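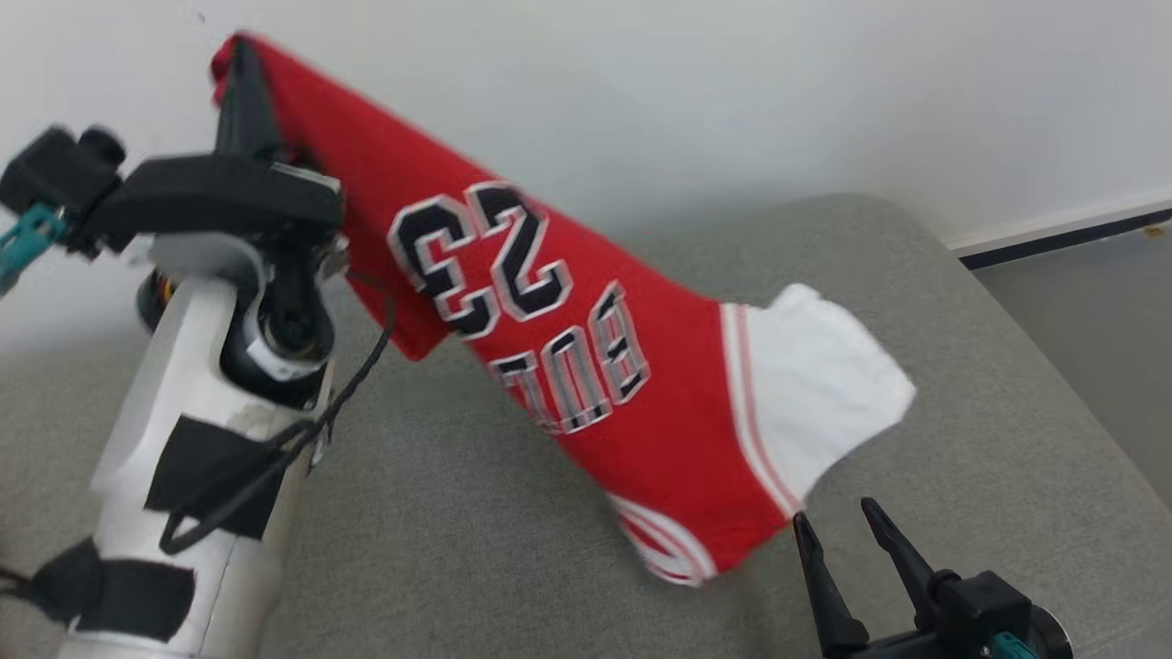
Two-arm setup with a jersey in the left gripper

Is the Tridano laundry kit worth it for folding sports clothes?

Posted by ugwu_bench, 5 December 2021

I'm looking at the Tridano two-arm kit with the Vallitz folding add-on. The seller's page shows it doing bath towels on a hard table, and it looks fine there. Most of what I want to fold is basketball jerseys and other slick team clothes, and I'd be working on a gray padded seat against a wall. I don't have space for a table.

The add-on costs $200 on top of the arms. Before I pay for it I'd like to know whether it can handle a jersey that starts out twisted or upside down, and whether a soft surface causes trouble. I can write simple scripts but I don't want to train anything from scratch.

jevell_user
I've had the kit since May. Short version: good arms, average software.

The add-on is built around a fixed order of steps. It picks up the cloth by one edge, lets it hang, looks for a second edge with the other arm, then lays the piece down. With a towel any edge will do. A jersey has armholes, a neck and side panels, and the software often takes an armhole for a corner. If it grabs there, the shirt hangs on a slant and the second arm goes to the wrong place. 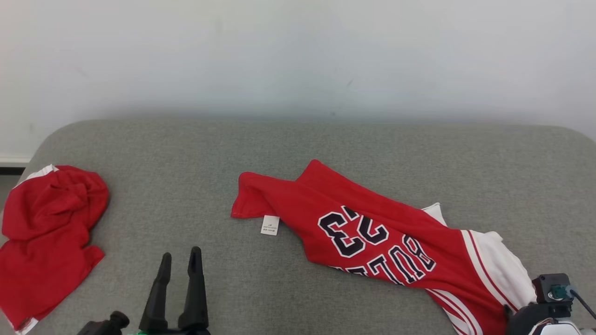
What helped me was spreading each shirt partly flat before starting and keeping the next item well off to the side. If two red pieces touch, the software treats them as one and tries to pick up both. Big printed numbers are stiffer than the fabric next to them and don't want to crease, so I set the fold line to one side of the print. You'll find that under "offset" in the Vallitz settings. It is set to zero when you get it.

A soft seat works, but raise the lowest fingertip height by 8 mm or the fingers will press into the padding and drag the cover along. Check the straps holding the cables too — mine slid down the arm until I tightened them.

For towels I'd buy it again. For jerseys only, I'd get the arms and wait on the add-on.

tworacks
Returned mine. Too slow, I can fold a shirt by hand in a few seconds. Support did answer my emails though.

gray_hem
Agree with the first reply about the fingertip height. One more thing: ask the seller which fingers come in the box. There are 2 kinds, narrow and wide. The narrow ones get under a hem much better, but they can catch on mesh. I swap to the wide pair for anything with holes in it, and the change takes two screws per finger. You have to run the grip calibration again afterward, and the manual leaves that out.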